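Skovalen Home Storage Series
Set-Up Guide, Section 4: Sorting Loose Cables by Color

4.1 Before you start

This section explains how to sort loose cables into the basins of your Skovalen set. Please read Section 3 first if the wall basket is not yet mounted. Sorting is done on the floor or on a large table. The surface should be flat and clean, so that small cut ends of wire are easy to find afterwards.

You will need:

One basin for each cable color
A soft dry cloth
A small pair of wire cutters (not included)
Labels from the Furnska label sheet, part no. 951

Allow 15 minutes for a first sorting. If the cables were kept together in one bag for a long time, it may take longer.

CAUTION: Unplug every cable from the wall and from the device before you sort it. Do not sort any cable which is still connected to power.

CAUTION: Cut ends can have sharp bare wire. Keep them away from small children and pets.

4.2 Placing the basins

1. Choose a place near a wall, where the basins will not be kicked by persons who walk past.

2. Put the basins beside each other in one row. The row does not need to be parallel to the wall. Leave a space of 13 cm between the basins, so that your hand can go around the rim.

3. Decide one color for each basin and keep to it. The color of the basin does not need to match the color of the cable. Many customers find it easier to see a cable in a basin of a different color.

4. Wipe the inside of each basin with the dry cloth.

4.3 Sorting

1. Lay the mixed cables on the surface in front of you. Do not pull on a knot. Hold the knot with one hand and push the loops apart with the other hand.

2. When one cable is free, look for both ends. If an end is frayed, trim it with the cutters and throw the small piece away at once.

3. Lay the cable into its basin in loose loops. It is not necessary to make a neat coil at this stage.

4. Take the next cable and repeat. Begin with the color you have the most of.

5. Thick cables go in last, when the thin wires are already out of the way. A thin wire is easily caught under a thick one. 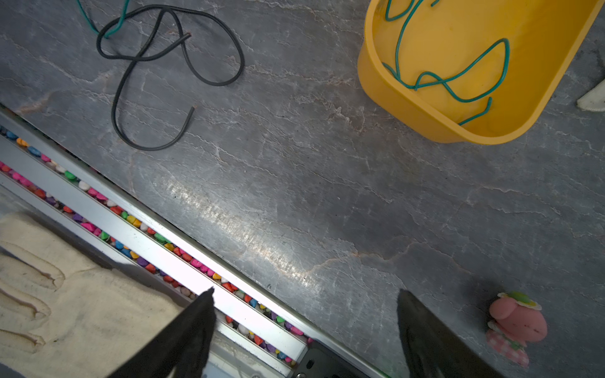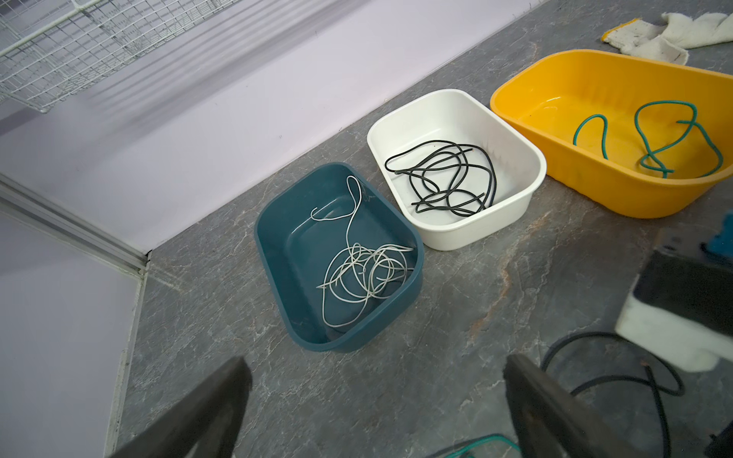

Fig. 4-1 (first picture): black cable outside the basin, green wire in the yellow basin. Fig. 4-2 (second picture): white, black and green, each in its own basin.

NOTE: Toys and other small items should be taken away from the sorting surface before step 1. A cable loop can pull them over, and they are later found at the bottom of a basin.

4.4 Checking the result

1. Look into each basin from above. Only one color should be visible.

2. Check that no end is hanging over the rim. A hanging end can be stepped on and the basin will tip.

3. Look once more over the floor for short pieces. On a floor with a stone or marble pattern, a thin wire can look like part of the pattern, so please use your hand also and not only your eyes.

4. Write the color and the date on a label and stick it to the outside wall of the basin. Press for a few seconds. The glue needs 48 hours to become fully firm, and during this time the label should not become wet.

4.5 Storing

Full basins may stay on the floor or be placed on a shelf. Do not put one full basin inside another. The rims are not made for stacking under load, and the lower basin may lose its shape.

The wall basket is intended for light items only, for example the cloth and the remaining labels. Do not hang cables through the openings of the basket.

If a basin arrives with a crack in the rim, do not use it. Contact Nowakowski Service, Drenilthorpe, and give the part number which is printed on your packing slip.

Continue with Section 5, Coiling and Tying.

Revision of November 25, 2023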